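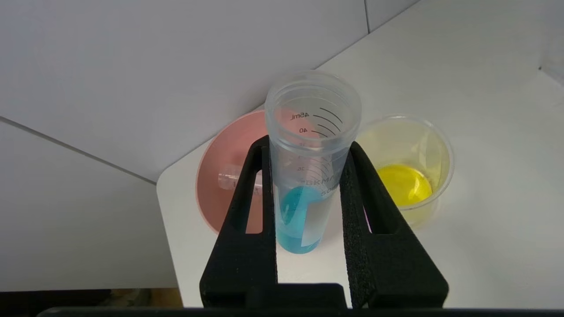

50 ml tube in the padded fingers, blue liquid in the bottom.

I have been putting off the equipment budget for next year, and Shazia Swati wants it by March, so I spent the afternoon on the gripper line.

The arm is paid for. What keeps costing money is everything past the wrist. Finger pads are the worst of it. I had them down as a one-time purchase last year, and that was wrong. A new set from Pellen is $418 with the mounting plates. Aksoy sells the foam alone for less, but then one of us has to cut and glue it, and I never put a price on that time. This year I am listing four sets and calling them supplies.

The second question is whether to buy different fingers for cups. The ones we have are fine to budget around for conical tubes, and tubes are most of what we do. Bevard quoted a wider pair with a lead time of 5 weeks. Shazia would like to wait until we know how much cup work is coming. I would sooner order one pair now and have it in the drawer.

Then there is the Plorkix service plan. It runs three years and covers the gripper motor but leaves out pads, fingers and cables. I asked for a version with cables included and have not heard back. If it comes in too high I will drop the plan and keep a spare cable on the shelf.

Plasticware stays on its own line. Tubes without caps go through fast in practice runs, and I would like to stop taking them from the bench stock.

Still to do: shipping on the Bevard fingers, and a second quote for the foam.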